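Speaker notes – play food session, Rilville family center

Slide 1. Title
Say who I am and that Doina Hodžić will take the second half. Session runs 30 minutes, questions at the end. Handouts are by the door.

Slide 2. Where the toys came from
Fliltura gave us 2,000 pieces of play food in March. Diễm Lã sorted them at Udalach and kept 600. The rest had teeth marks or split seams, or were too small for the under-threes. Mention the size check – parents always ask.

Slide 3. One piece at a time
Leave these up for a minute before talking. Ask the room to call out names for what they see.
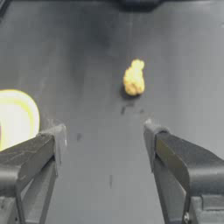
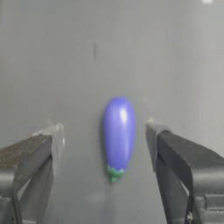 Gray surface in all three, and a pale yellow plate in the last.

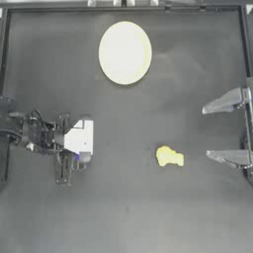 Slide 4. What children call things
The eggplant gets a name fast, often the wrong one (grape, plum, big bean). Fine. Say the right word once and carry on with the game.
The lumpy yellow piece gets a different answer from every table. Popcorn, sponge, fried something. Let them decide and serve it as that.
A plate gets serving going. Put one thing out with it, wait, then add another.
Skip the Stasiv story if we are behind.

Slide 5. Washing and storage
Warm water, dish soap, air dry overnight. Foam pieces take longer. Keep no more than 100 in one bin or the small ones end up at the bottom.
Doina brings her own bins to show – move the projector cart first.

Slide 6. Over to Doina
Check her microphone. Borrowing list goes around now, one bin per family, back in two weeks.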